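# Rangement des gants et des chaussures dans une petite entrée - vos idées ?

**jeltby_marine**
Bonjour à tous ! On est quatre à la maison, l'entrée est grande comme un mouchoir de poche, et dès les premiers froids je ne retrouve plus une paire de gants complète. J'hésite entre l'étagère ouverte et le bon vieux bac en plastique (j'en ai déjà un au garage, autant qu'il serve). Je vous mets trois photos pour lancer la discussion.

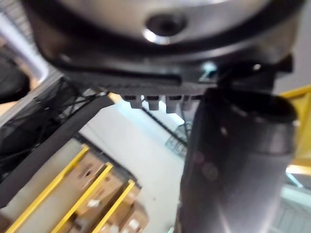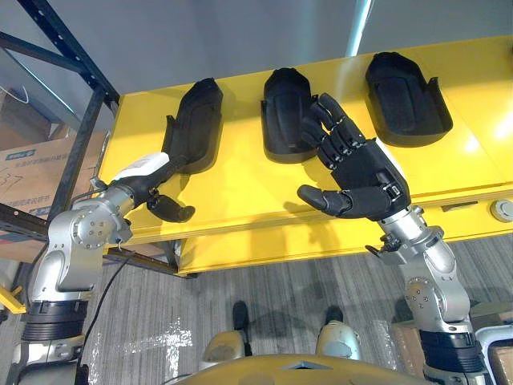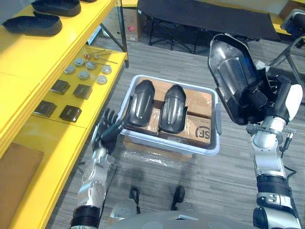 *La deuxième pour l'étagère jaune, la troisième pour le bac transparent.*

Mon budget est de 100 euros, vis comprises. Merci d'avance à ceux qui prendront le temps de me lire !

**Tateo**
Bonsoir Marine, et bienvenue ! Chez nous c'est étagère ouverte depuis des années et je n'en changerais pour rien au monde. Une planche de 30 cm de profondeur, peinte en jaune elle aussi (ma femme y tenait, et j'avoue que ça réveille le couloir les matins de janvier), et chacun a son coin. Les gants sèchent à l'air, on les attrape en partant.

**golestani_38**
Pas d'accord du tout, désolé Tateo ! L'étagère ouverte, c'est joli quinze jours et ensuite on y pose le courrier, les clés, le pain... Un bac fermé par personne, les chaussures dessous, et on n'en parle plus.

**Tateo**
Et les chaussures mouillées au fond d'un bac fermé, tu les retrouves comment au printemps ? ;-)

**golestani_38**
Je les essuie avant, voyons. Bon, je laisse le couvercle entrouvert, je te l'accorde.

**Mojtaba Khosravi**
Je mets tout le monde d'accord, ou j'essaie : les gants en hauteur, les chaussures dans un bac sans couvercle avec du papier journal au fond. Marine, quelle largeur as-tu derrière la porte ? Et le mur, c'est du placo ou de la brique ?

**jeltby_marine**
200 cm tout juste, et du placo hélas. Je file acheter des chevilles et je reviens vous dire !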